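Ticket 1059 – left arm pausing during open day demo
Opened by: Golnar Nouri
Status: open, with Sakda Intarasuk

Hi Sakda, me again, sorry! The sorting demo on the Ilomel table was a big hit with the Trosier visitors this morning, but the left arm kept stopping for a few seconds on its way to the red tray. It threw code 204 both times, then carried on as if nothing had happened. I restarted the controller over lunch and set the speed to 50 per cent – still the same at 2.15.

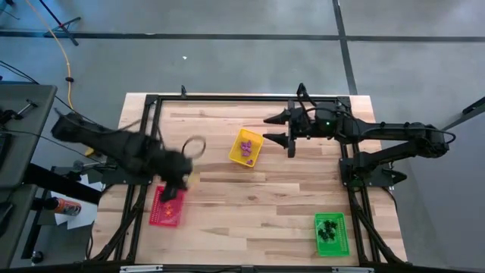 Left arm over the red tray, right arm with its gripper open.

The right arm has been good as gold all day. Could you look at the log before the July visit? I've saved it as run 428. I haven't touched the cables – didn't want to make it worse with the school group due in at three.

Golnar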